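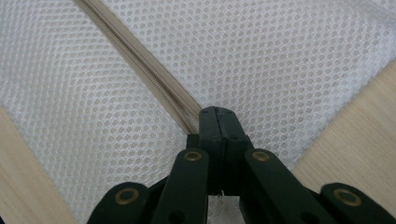 The woman who looks after the hand-held grippers at Clorar has a bench by the window, a kettle she isn't supposed to have, and a notebook that goes back to September. She began in the sewing room, and she still talks about the tool as if it were a good pair of scissors.

"People think it's the electronics that keep me busy," she told me, pouring the tea, "but most weeks it's the joints." The fingers work on a scissor linkage, flat bars with rounded ends that turn on brass eyelets, and it's the eyelets she listens to first. She opens and shuts the jaw by her ear, slowly, and then she does it again with her eyes closed. "If it ticks, there's fluff in it. If it grinds, I've left it too long, and I'm cross with myself all afternoon."

The fluff comes from the cloth, naturally. Her gripper spends its days on fabric and zips, and she was full of praise for white mesh, which she says sheds very little — and rather less kind about fleece. She brushes out the linkage every 28 hours of use, and at 3000 closings she takes the whole thing apart, lays the bars out in order on a tea towel and wipes each one down before it goes back together. The notebook had her at 549 since the last time, so there was no hurry that morning and we had a second cup.

I asked how she knows the jaw is set properly. "A zip will tell you," she said. She lays one out and brings the tip down on the end of the tape, then gives it the gentlest pull. The two halves have to meet evenly all the way along. If one sits proud, the tape slides out sideways, and she goes back to the pivots with a small screwdriver and a good deal of patience. She does this 5 times before she'll sign the tool out to anyone.

The older grippers came from Rarko and had stiffer bars, and she kept one in a drawer for spare parts until quite recently. She misses it a little. "It was a brute, but you could drop it — and I did, more than once."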